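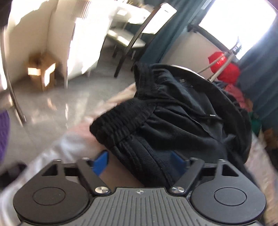
Grusar hand-held gripper with blue pads, closed on a black garment at the waistband.

Grusar Hand-Held Gripper, Soft Goods Version
Manufacturer: Vindeo
Supplied and serviced by: Nilwood
Page revised 6th October

Overview
The Grusar is an operator-carried parallel-motion gripper with an onboard wide-angle camera, intended for recording manipulation demonstrations away from the robot cell. The operator carries out the task directly with the tool. Finger opening, camera video and tool pose are logged against a common clock and can be replayed on an arm fitted with the matching Raju end effector.

The soft goods version is set up for clothing, towels, bed linen and similar items. It differs from the standard version in finger linkage, pad compound and trigger return spring. Body, camera mount and electronics are common to both.

Fingers and pads
The fingers are black and angled inward, each carried on a silver pivot screw at the body. Both fingers are driven from the one trigger and close symmetrically. Maximum opening is 41 mm measured between pad faces.

Pads are bright blue and fitted to the inner faces of the fingers. The compound is softer than that used on the standard version and gives under light load, so a folded hem or a ribbed elastic waistband can be held without a hard edge biting into the knit. Each pad is free to tilt slightly on its seat. On thick or uneven bundles the two pads will often sit at different angles; this is normal and does not require adjustment.

Pads are a wear item. Replace them when the surface takes on a glaze or when thin fabric starts to slip at full trigger. Lint can be lifted off with a damp cloth. Do not use solvent.

Body
Matte black and dark grey, with a ridged grey plate at the centre and a round housing on either side. The small quartered black-and-white emblem on the plate sits within the camera's view. The grooves in the plate collect dust in laundry and bedroom work and should be brushed out between sessions. Dust on the plate has no effect on logging.

Camera
Fixed focus, wide angle. The fingers and the object being held stay low in the image, with the room visible above and behind. Straight edges towards the top of the image will appear curved. Raw files are stored uncorrected, and the calibration file for each unit is supplied separately so that users can apply their own model.

Exposure is automatic by default. In rooms with direct sun the window area will clip to white while detail in the hand-held item is preserved. Where window detail matters, lock the exposure before recording or draw the curtains. Fast wrist movement will blur the background before it affects the fingers, as these move with the camera.

Technical data
Finger opening: 41 mm maximum
Mass: 465 g, including pads, excluding cable
Recording time: over 2 hours on a full charge
Pads supplied: 2 fitted
Finger position sensing: absolute, no homing required
Handedness: left or right
Storage: removable card
Charging: from the rear port, recording disabled while charging

Supplied with
Gripper with soft goods fingers and pads, charging cable, storage card, wrist lanyard, hex key for the pivot screws, calibration file by download.

Not included: Raju end effector, arm adaptor plates, carry case.

Compatibility
Recordings open in the Vindeo desktop viewer and export to the usual open formats. Units made before April need a firmware update before they will accept soft goods fingers, and Nilwood can apply this at the time of fitting. The standard fingers may be refitted at any time, after which the finger zero must be set again from the service menu.

Limits of use
Indoor use only. The body is not sealed against water. Wet laundry should be kept clear of the housings and the rear port. Do not use the tool to carry suspended loads or to pull on zippers under tension, which can twist the linkage. Drawstrings and loose cords should be cleared from the linkage before the trigger is released.

Ordering
Quotations and spare pads through Nilwood. State handedness of the lanyard fitting and serial number of any existing unit.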